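Open Day at Vedanell: Can a Robot Make My Lunch Yet?

I have wanted to get inside the Vedanell lab for ages, so when they opened the doors for an afternoon in July I was in line before lunch, which was the wrong way to do it given what was on the table.

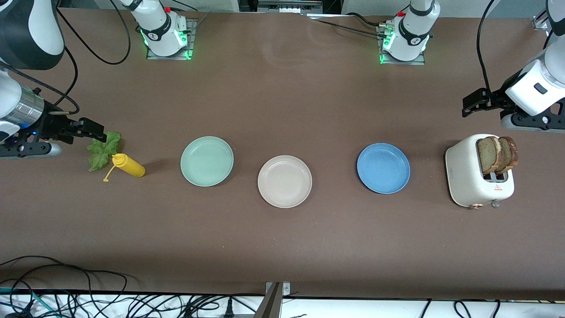
The sandwich table

This was my favorite stop of the whole visit! Two white arms, one long brown table, and the makings of a very plain lunch: a lettuce leaf, a squeeze bottle of mustard lying on its side, three plates and a white toaster with the bread already in it. The lab calls the project Kudo, and the question behind it is one I ask myself every morning — could something else please do this?

I had never thought about how mean lettuce is. A plate has a rim and keeps its shape. A leaf is floppy and ruffled and lies flat, and you have two stiff fingers to get under it with. Pinch too hard and you have a bruised salad, too soft and it stays where it is. The guide told us leaf pickups worked 8 times out of 16 in their last full round, and she seemed pleased with that. So was I, once I'd tried it myself with a pair of kitchen tongs they passed along the line. (I got it on my third go. The kid behind me got it on her first.)

Toast is nasty in a different way. Bread is easy to grab and easy to crush, and it has to come up out of the slot fairly straight or it catches on the edge. Then there's the mustard, where picking up the bottle is only the start. You still have to turn it over, aim it and squeeze just enough. They have logged 3,976 practice attempts at the different kitchen steps so far, and the guide said squeezing is still the one that makes everybody stand back.

Upstairs with Gravex

The second room was all shop-floor work, run with a parts supplier called Gravex. Sorting bolts, loading trays, putting lids on boxes. Much quicker stuff, and you can see why — every bolt is the same as the last bolt. They told us the tray loader does 3,000 parts on a good shift. I watched it for a long time and would have stayed longer, but they were moving us through in small groups.

So, are they ready?

For trays and boxes, I'd say yes, with a person close by. For lunch, some of the steps are there and the whole sandwich isn't. I asked if the two arms could go from toast to plate to mustard without anyone stepping in, and the answer was "sometimes, slowly." I loved that answer. I'd take slow sandwiches!

If you go, the lab is a short walk uphill from the Uvov stop and the bike racks fill up early. Wear shoes you can stand in, and eat first. The coffee cart only had cookies by the time I got there.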